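Im Mai übernahm Ebony Sheehan das Frühstück in der Pension Farnley, und am ersten Morgen brannte ihr der Haferbrei an. Der Topf war von ihrer Großmutter, er hatte über 36 Jahre gehalten.

»Es riecht wie früher«, sagte Herr Tanier und setzte sich trotzdem an den Tisch beim Fenster.

Sie kratzte den Topf aus und begann von vorne. Milch, Salz, 100 Gramm Flocken, ein Löffel Honig. Diesmal blieb sie daneben stehen und rührte.

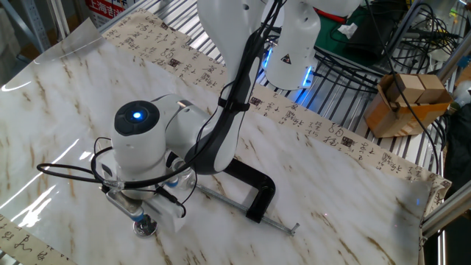
*Weißer Arm über der Platte mit Marmormuster*

Jia kam in die Küche, die Schuhe noch offen, und stellte ein Glas auf das Brett. Es waren Birnen vom letzten Herbst, mit Kardamom eingekocht.

»Die sind für den Brei«, sagte sie. »Meine Mutter hat sie immer warm gegessen.«

Ebony probierte eine. Sie war sehr süß, und danach kam eine Schärfe, die sie nicht erwartet hatte – fast wie Pfeffer.
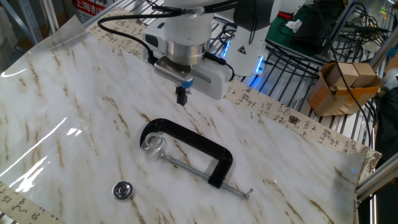
## Der zweite Teller

Herr Tanier aß langsam. Er war 96 und hatte es nicht mehr eilig mit dem Essen. Als der Teller leer war, schob er ihn ein Stück von sich.

»Wer hat die Birnen gemacht?«

»Jia.«

»Dann soll sie sich zu mir setzen.«

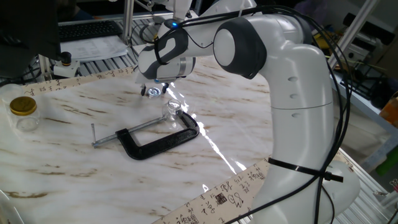

*Der Arm von der Seite, mit Greifer und Kabeln*

Jia setzte sich. Ebony brachte noch einen Teller und ging zurück zum Herd, wo die Milch schon wieder stieg. Sie zog den Topf von der Flamme und hörte, wie die beiden am Fenster über Birnbäume sprachen.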